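Tula Mural Paint - exterior, matte

Print this page | E-mail this page

I've been painting outside walls since 2000, and for most of that time I bought whatever house paint was on special and hoped for the best. Some of those walls still look great. Some of them I drive the long way home to avoid. The Tula paint is what I use now, and it's the only mural paint we stock at Jonlow, so you can take it as read that I like it!

It's a water-based matte acrylic with a lot of pigment in it. The first thing you'll notice is the weight of the tin, and the second is how thick it is when you get the lid off. Stir it with a proper stick, right down to the bottom, because the good stuff settles (I've watched people paint half a wall with the runny top layer and then wonder why the second half is a different colour). Don't thin it for the first coat on bare brick. After that a splash of water is fine, and for fine lines and lettering I'd say it's needed.
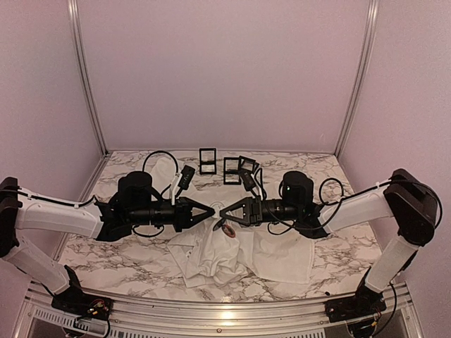 Two arms over a crumpled white cloth, marble-patterned tabletop.

What surfaces does it like? Brick, render, concrete block and fibre cement, all happily. Weathered timber is okay with the Tula primer underneath. Metal roller doors are the one I get asked about the most, and the answer is yes, but you have to sand them, wipe them down and prime them, and you have to do it on a mild day. A roller door in full sun gets hot enough to dry the paint on your brush. I did one in Drestham, on the side lane off the main street, and ended up painting it in the early mornings with the door half in shadow and my thermos on the footpath. It's held up nicely, apart from one corner where the delivery trolleys hit it.

Coverage depends on the wall more than the paint. Smooth render hardly drinks any, and old brick will swallow the lot and ask for more. I plan on 3 coats for reds and yellows, fewer for the dark blues and greens, and I always buy the background colour all at once - matching it later is a pain, even with the same code on the lid.
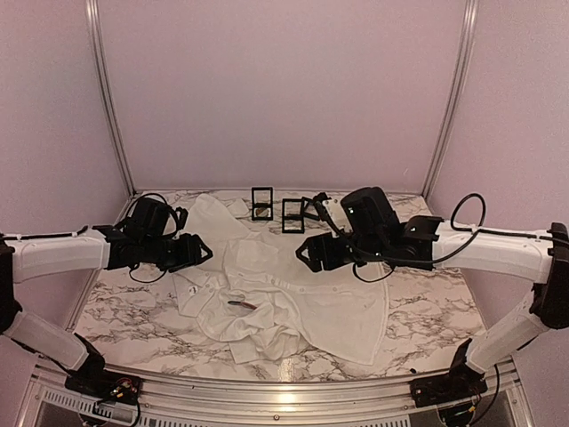 If you do run short, keep a dab of the old batch on a card and bring it in with you, dry, and we'll get as close as we can. Then finish at a natural break in the design, a window edge or a downpipe, where the eye won't pick up a small change. It's an old signwriter's habit and it works just as well on a big wall.

Colours

There are 92 colours on the Tula chart, and you're welcome to a printed one at the counter. Screens are hopeless for this, so please don't order a big wall's worth off the website picture. The brights get all the attention but I'd point you to the greys and off-whites, which do most of the work in a mural and are the hardest ones to mix yourself. I spend ages looking at how soft colours sit beside each other - that plain mauve-grey next to a creamy white with brown and grey veining through it, say, where the white goes a bit beige-pink. Put a pure white in its place and the mauve would look dirty.

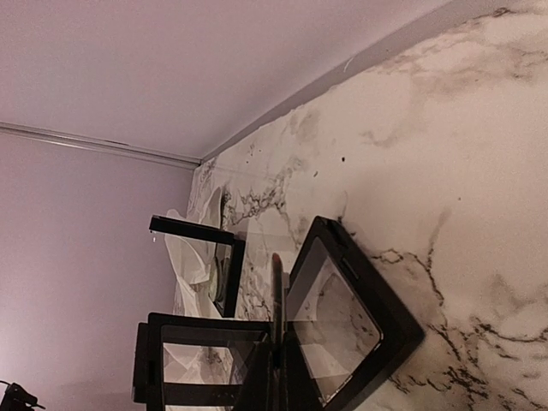 Sample pots are the best money you'll spend on a mural. Paint big patches, straight onto the wall if the owner doesn't mind, and go back in the morning, at midday and again near dusk. A warm off-white can turn pink on you late in the day, and anything with a purple lean can drop back to plain grey once it's in the shade. Veining is a fun one to try too, if you've been asked for a fake stone panel around a doorway: creamy white for the base, then brown, then grey, then a nearly black line dragged through in a few spots with a soft brush while the rest is still a bit tacky. Keep it loose and stop before you think you're finished.

Clear coat

Get the Tula clear if the wall's at street level. Tags wipe off much more easily with it on, and it evens out the sheen. It does deepen the dark colours a touch, so test it first. Leave the mural 3 full days before you roll it on, longer if it's been damp.

Brushes and rollers aren't included. For rough brick I like the Lamont long-nap roller, and their angled sash brush for edges (wash it straight away, it hates being left in the bucket). Both are on the rack beside the paint.

The full range came back into stock in September, except the fluoro pink, which is still on order. Ring ahead if you need more than a couple of tins of one colour and I'll put them aside for you.

Last updated: Nov 12, 2020

Print this page | E-mail this page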